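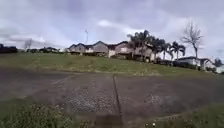 Home Clubs Robots Ask Us Next page

How does a robot drive straight?

Badly, at first. Friday robot club meets outdoors, and our rover Emano has 2 motors that are meant to match. They don't. If the left one spins a bit faster, Emano curls off to the right and visits the weeds.

So we wrote code that counts wheel turns and slows the faster side. Shaimaa's first go had a typo: 900 where she wanted 66. Emano did doughnuts. Hazem clapped.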